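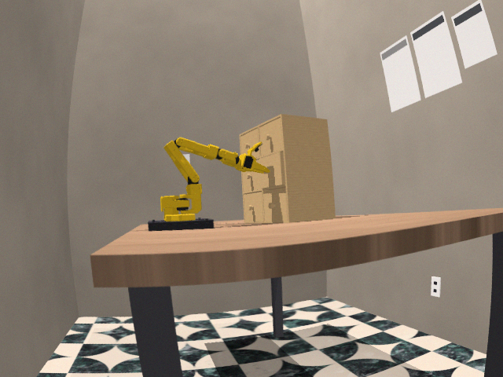
Why do channels move a drama to a new slot halfway through a series?

I've been watching Grasdale since the start. It was on at 9pm for the first six episodes, then they took it off for two weeks and it came back at 10.35pm after the news. No announcement that I saw. My recorder missed two episodes because the series link dropped off, and one of those was the one where the farm gets sold.

Is there a reason they do this in the middle of a run? I could understand moving it between series. Also, does it mean it is going to be cancelled? I read there are 18 episodes in this series and we have only had eight. I'd like to know if it's worth carrying on.

Posted in TV and Radio, 442 views

mosswall61

Usually it is down to the overnight figures. A 9pm slot costs the channel a lot to fill and they expect a certain audience for it. If a drama loses viewers three or four weeks running, they put something safer there (a repeat, a quiz, a film) and use up the remaining episodes later in the evening. They have already paid for them, so they would sooner show them than not.

The two week gap was probably sport. Check what was on instead. When a show goes off for sport and loses its slot at the same time, the schedulers had normally made up their minds before the break.

Whether it is cancelled is a separate matter. Hollenstein was moved to after 11pm in its second series and still got a third, mainly because it sold well abroad. Vulico stayed at 9pm all the way through and was dropped anyway. I would say a move to 10.35 is a bad sign but I wouldn't stop watching because of it. The later episodes are filmed, and they generally do get shown somewhere.

For the recorder, delete the old series link and set a new one from the 10.35 showing. On mine the link follows the programme only if the channel keeps the same code, and they don't always do that after a break.

tealcaddy

its cancelled, they all are once they go past 10. same thing happened with Mosine

Penny_on_the_hill

I don't agree that they all are. Mosine finished because the story finished, it was only ever meant to be two series.

One thing to add to the first reply. Late evening dramas often start late, as the news overruns. Add 20 minutes to the end of the recording if your box lets you. I lost the last scene of Grasdale that way the first week it came back.

The two you missed should be on the channel's catch-up service until the end of April. Look under the series page and not under "recent", as they drop out of recent after a week.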